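Home Notices Minutes Hall hire Contact
Search the minutes Go
3 min read

Dusum House Residents' Association
Minutes of the meeting held 2022-09-22 in the ground floor common room

Apologies were received from two flats. The minutes of the July meeting were agreed with one correction: item 4 should say the residents "heard" the Cunora quote, not "welcomed" it.

1. Money

The balance stands at 3,012 pounds. The secretary reminded the meeting that this looks healthier than it is, as the window cleaning has not been billed since spring. One resident asked whether the cleaners had been at all. No one present could say. Secretary to find out before paying anything.

2. The common room table

The meeting went back to the question of the tabletop, held over from July. Cunora's position is that the top is worn out and should be sanded and sealed, at a cost of 62 pounds an hour plus materials, with no limit given on the hours. Ekanayake, who supplied the table, say in their letter that the finish is sound and wants only wiping down and a suitable polish, which they happen to sell.

The secretary noted that both firms gain from being believed. Several residents had never thought there was anything wrong with the table until the first leaflet came through the door.

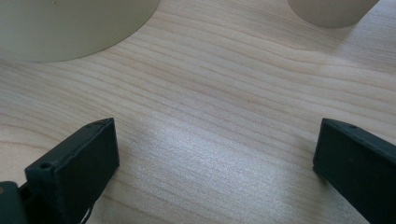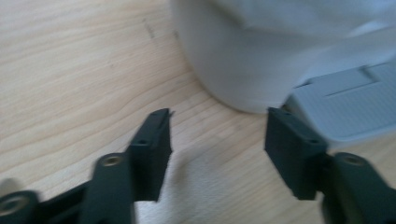 Table, common room: pale wood, grain showing.

The resident from the second floor said a small mark on a table used by the whole building was hardly a surprise and she had worse at home. Another thought the shine was uneven when the lights were on and asked if that counted as wear. It was pointed out that Cunora's surveyor spent most of his visit on the telephone and did not touch the surface — his report nevertheless runs to four pages. The meeting asked what "moderate fatigue of the top layer" meant. The secretary had put this to Cunora in writing and received the same four pages again.

A proposal to accept the Cunora quote found no seconder. A proposal to try the Ekanayake polish was put, with the amendment that one tin be bought and not the case of twelve. Carried, with three against. Those against asked for it to be recorded that soap and water had not been tried.

Action: secretary to buy one tin. The resident from flat 9 to try soap and water on one corner first and report back.

3. What is left out on the table

Complaints had been received that people leave their things on the table between bookings. The draft notice on the subject was read out. It was felt to be too long and, in its third paragraph, rude. One resident doubted that any notice in the building had ever been obeyed and gave the bicycle notice as her evidence. Agreed to put up a shorter one and look again at the next meeting. The request for a lockable cupboard at 110 pounds was not supported, as the last cupboard lost its key within the month.

4. Vavero booking system

Vavero have offered a free trial of their online booking calendar. The secretary asked what happens when the trial ends and read out the small print, which was not clear on the point. It was said that the paper diary works. It was also said that the paper diary was missing for most of July. Left on the table until Vavero answer the question about charges in plain words.

5. Any other business

The quote for the stair carpet came in at 2,486 pounds. The meeting did not think the association could consider this with the window cleaning unsettled. A second quote to be asked for, from a firm that will measure the stairs.

The radiator by the door is still cold.

Next meeting to be fixed once the room diary has been checked.

Previous minutes Next minutes Back to top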